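Week 3: Why a Circle Isn't the Only Round Thing
Notes for Pattern and Ornament, taught by Laurențiu Oprea

Last week we stayed with straight repeats: stripes, checks, borders that march along a wall. Now we bend the strip into a ring, and I love this part of the course! A border has a start and a finish, but a ring has to meet itself. If your motif doesn't fit the distance around, you get a squashed petal or an ugly gap, and the eye goes right to it.

Two words to keep straight. Rotational symmetry means you can turn the design part of the way and it looks the same. Mirror symmetry means you can fold it. Plenty of ring designs have both, but a pinwheel has only the first (try folding one, it's a good puzzle).

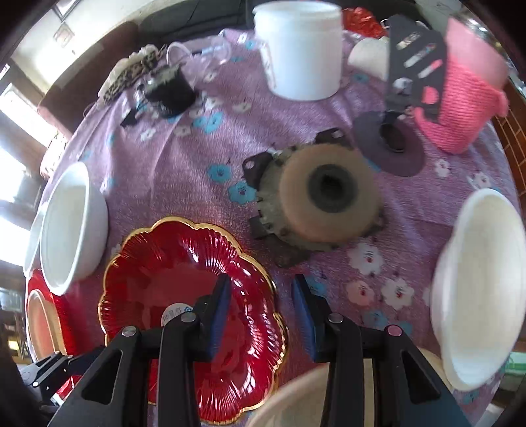
Radial design usually works from the middle outward, and the hard question is what to do at the edge. You can stop dead with a plain line, or you can let the pattern push the outline around. Scalloping is the second choice, and it's everywhere once you start looking: pie crusts, doilies, bottle caps. The red plate does it with a wavy gold rim, and fine ridges radiate along the sides while the center stays smooth and flat. I really like that quiet center. Busy edge, calm middle, and your eye gets somewhere to rest. The flowers printed on the tablecloth make a nice comparison, as each bloom is a little ring design of its own.

For the studio hour, fold a paper disk in half 3 times and cut one curve through all the layers. Unfold it and mark every mirror line you find. Then make a second disk with a pinwheel motif, drawn by hand, no folding.

Reading: the Juhász chapter on rosettes, pages 2 and 3 of the packet. Bring both disks on Monday, plus one round thing from your kitchen.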